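La multiprise : est-ce vraiment de l'électricité en plus ?

On entend souvent dire qu'une multiprise « donne plus de courant ». C'est une drôle d'idée, et il vaut mieux s'en méfier. Une multiprise ne fabrique rien du tout. Elle partage. Si un seul robinet remplit l'arrosoir et que tu y branches cinq tuyaux, tu n'as pas cinq fois plus d'eau !

Comment ça marche, alors ? Au bout du cordon, il y a une fiche. On la met dans la prise du mur. Le courant passe par le fil, arrive dans le bloc et circule dans de longues bandes de métal cachées sous le plastique. Chaque groupe de petits trous touche ces bandes. Voilà pourquoi la lampe et la radio peuvent marcher en même temps.

Et les interrupteurs ? Beaucoup de gens pensent que si le bouton est éteint, il n'y a plus aucun danger. Mon voisin Caradog Craddock en était persuadé. Je lui ai demandé comment il le savait. Il n'en savait rien. Un interrupteur peut être usé, ou couper un seul des deux fils. On ne met donc jamais ses doigts, un trombone ou une fourchette dans les trous, bouton allumé ou pas.

Autre histoire qu'on raconte : on pourrait brancher une multiprise sur une autre, puis encore une autre, sans fin. Les trous le permettent, c'est vrai. Mais tout le courant passe par le premier cordon, et s'il y en a trop, ce cordon chauffe. Un radiateur et une bouilloire ensemble, c'est déjà beaucoup.

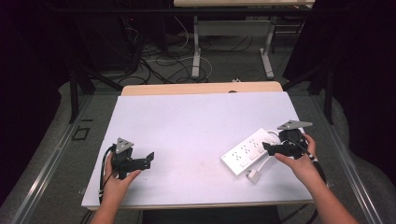
Le cordon mérite aussi qu'on s'y intéresse. Certains disent qu'il faut l'enrouler bien serré pour que ce soit joli. Joli, peut-être. Mais un fil tordu toujours au même endroit finit par s'abîmer à l'intérieur, là où l'on ne voit rien. Fais plutôt de grandes boucles souples, et seulement quand la fiche est débranchée. Pour la retirer du mur, un adulte tient la fiche et ne tire pas sur le fil.

Et si l'emballage promet une multiprise « totalement sûre » ? Demande à un adulte de lire avec toi ce qui est écrit dessous, en tout petit. On y trouve souvent un nombre suivi de la lettre W, pour watts : c'est la limite à ne pas dépasser.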